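# Lustre rim (tableware)

A **lustre rim** is a band of shiny, metal-colored finish laid along the lip of a white bowl, cup or small dish. It may be silver or gold, and it is found most often on decorative pieces that spend their days on a sideboard or a bedroom table, holding a chain, a few rings or whatever came out of a pocket that evening.

The finish goes on last, over a glaze that has already been fired. The painter works with a soft brush, turning the bowl slowly, and the piece then returns to the kiln for a gentler firing. On a bowl with a plain round mouth this is fairly quick work, but a wavy lip asks for a good deal more patience, as the brush has to follow every dip and rise (and a wobble shows up terribly well in silver!).

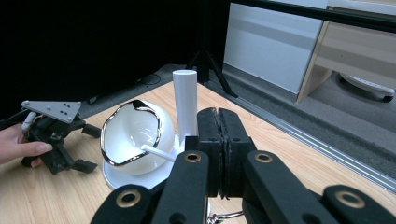

Wavy-lipped bowls have long been a favorite of small potteries. The Barredo workshop, founded by Ezequiel Olmedo, began with a set of 16 shapes and was soon making 300 bowls a year, nearly all of them white inside and out. Ngozi Nwosu, who later ran the decorating room there, preferred a rim 3 millimeters wide on small dishes and 6 on the larger ones, and her pattern book is still used at the Nadomov pottery.

## Care

Lustre is thin and wears away with rubbing, so these bowls are best washed by hand in warm water with a soft cloth and a little mild soap. Scouring pads and the dishwasher will both dull the shine in time. A metallic rim should never go in the microwave, where it can spark.

## See also

- Glaze
- Trinket dish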